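About Fustby

Fustby writes software for manipulation. The company maintains three products: Stomer, a motion and force controller; Shokri, a perception stack; and Stitwood, a set of tools for recording, replaying and checking demonstrations. The products share one time base and one set of message definitions. They can be licensed together or separately, and most customers start with one and add a second within the year.

We do not build arms, and we do not resell them. Our customers arrive with hardware already chosen, often with a cell already bolted to the floor, and with a task that the vendor software handles badly. Typical cases are mixed bins of small parts, soft packaging, items presented at an unknown angle, and benches shared with people who move things during the day.

What we work on

Stomer runs the inner loop. It accepts end-effector poses, joint targets or force setpoints and produces joint commands at a fixed rate. The default configuration runs at 200 Hz on a standard Linux machine with a real-time kernel. Customers with faster drives run it faster. Stomer carries no opinion about where its targets come from. They may be planned, learned, typed in by hand or replayed from a log, and the controller applies the same limits in each case. Limit violations are reported with the joint, the requested value, the permitted value and the timestamp of the message that asked for it. We added the last item after a long commissioning job in which four processes were publishing targets and no log recorded which one had been obeyed.

Shokri turns camera streams into something a planner can use. It handles calibration, lens models, segmentation and object pose, and it publishes an uncertainty with each estimate. The uncertainty is a full covariance expressed in the camera coordinates, with a utility to transform it into the tool or base coordinates. A planner is free to ignore it. We advise against this, and the sample planners shipped with the release all use it, mainly to decide how wide to open before an approach and how slowly to close.

Wide-angle lenses take up a large share of the Shokri issue tracker. A wrist view needs to include both fingertips and enough of the surroundings to localize against, which pushes the field of view well past the range where a pinhole model is adequate. Shokri therefore keeps images in their native projection through the whole pipeline and undistorts points, never pictures. Rectifying the image first is simpler to explain, but it throws away the edges or stretches them until the features there are useless. Our pose estimates at the edge of the field improved once we stopped doing it.

Stitwood is the oldest of the three and has the most users. It records demonstrations, aligns the streams, flags bad segments and exports to the common training formats. A recording that fails a check is kept, with the reason attached. Deleting failed recordings hides patterns that are worth knowing about, such as a gripper width sensor that drops out only when the hand is tilted.

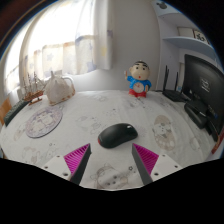
Grasp planning from a single wrist view is where the three products meet, and it is the problem on which most of our engineering time is spent. The planner receives an object mask, a pose estimate and the current finger opening, and must return a wrist rotation, an approach path and a closing width. For a computer mouse lying at a slight diagonal beyond the open jaws, the rotation term matters more than the position term: a parallel approach along the camera axis would close on the shell at an angle, and a smooth curved surface gives compliant fingers little to correct against. The planner scores candidate rotations on the predicted contact normals and discards any whose score changes sharply under small errors in pose. Printed cloth is a separate difficulty. Cartoon faces and soft wrinkles on a tablecloth produce closed outlines of plausible size, and a segmenter trained on bare benches will offer some of them as objects. Shokri checks each mask for parallax over a short window before passing it on, so a flat print is rejected when its motion agrees with the support plane.

The same check has a cost. It needs a small amount of camera motion, and it fails on objects that are themselves nearly flat, such as cards, labels and thin pouches. For those cases there is a configuration switch that accepts masks without parallax support and lowers their priority. The switch is off by default. The documentation lists the conditions under which we recommend turning it on.

How the company started

Fustby was founded by Villads Ingvarsson and Angus Hoani, who had worked on opposite ends of the same integration project. Ingvarsson wrote the controller for a packaging line. Hoani wrote the vision code that fed it. The two halves disagreed about the direction of the tool z-axis for most of a winter, and the disagreement was resolved by a sign flip that appeared in neither specification. The first version of what became Stitwood was a script Hoani wrote to overlay commanded and measured tool positions on recorded video, so that this kind of error would be visible before anything moved.

The script was passed around and picked up requests. People wanted synchronized force data, then gripper width, then a way to compare two runs of the same task. The company was registered to maintain it. Stomer followed when it became clear that many of the timing faults Stitwood was finding originated in the control loop, and Shokri was split out of Stitwood two releases later, when its calibration module had grown larger than the rest of the program.

Ingvarsson still leads Stomer and reviews every change to the limit handling. Hoani leads perception and tooling.

How we test

Each release candidate is run against a fixed replay set before it touches hardware. The set currently holds 2976 recordings, drawn from our own benches and from customers who have agreed to contribute. Recordings cover offices, kitchens, stockrooms and household tables as well as industrial cells. The selection favors untidy backgrounds, backlit windows and partial views of the object, because those are the conditions that separate one build from another.

A replay run recomputes every perception estimate and every planned grasp, then compares them with the stored results from the previous release. Differences above threshold are sorted by size and read by a person. There is no aggregate score that can pass a build on its own. We tried one. It improved steadily for three releases while performance on reflective parts got worse, and the average hid it.

Builds that pass replay go to the hardware bench for a soak test of 70 hours. The bench runs a reduced set of tasks continuously, with deliberate faults injected at irregular intervals: dropped frames, delayed messages, a stalled camera, a drive that reports a stale position. Expected behavior is defined for each fault. In most cases it is a controlled stop with the brakes released only on an operator command. A build that recovers by itself from a fault that should have stopped it is treated as a failure.

Test reports are published with each release, including the regressions we decided to accept and the name of the engineer who accepted them.

Interfaces and formats

All three products speak the same message set over a local transport, with a bridge for the usual robotics middleware. The message definitions are versioned separately from the products and are open. Stitwood recordings are stored in a documented container with an index, and a reader library is available in C++ and Python. A customer who stops paying us keeps full access to every recording already made.

We support hand-held demonstration tools as well as arm-mounted grippers. From the point of view of the software they differ in three places: the source of the pose (tracking against kinematics), the source of the width measurement, and the absence of a force limit when a person is doing the closing. Policies trained on hand-held data pass through Stomer like any other source of targets, and the kinematic feasibility of a demonstration is checked at export. Segments that the target arm could not follow are marked with the joint that would have reached its limit.

Known gaps

Transparent objects are handled poorly when there is no texture behind them. Long thin tools are grasped correctly but often placed with an orientation error that our planner does not yet model. Bimanual tasks can be recorded and replayed, but planning for two arms is limited to cases in which their workspaces do not overlap. Work on the second item is scheduled for the December release. The other two have no date.

Customers and support

The current release is in use on almost 486 workstations. Most belong to small manufacturers and university laboratories. Support requests go directly to the engineers who maintain the product concerned — there is no separate support desk — and the first reply will usually ask for a Stitwood recording and the configuration file. Sending both with the original request saves a day.

Training is offered at the customer's site or at our bench and covers calibration, controller tuning and dataset review. The calibration session is the one we suggest for new teams, including those with prior experience, as a large share of reported grasping faults are traced to a camera mount that has shifted since it was last measured.

Evaluation licenses are issued per machine and include the full feature set. Requests should state the arm model, the camera, the kernel version and a short description of the task.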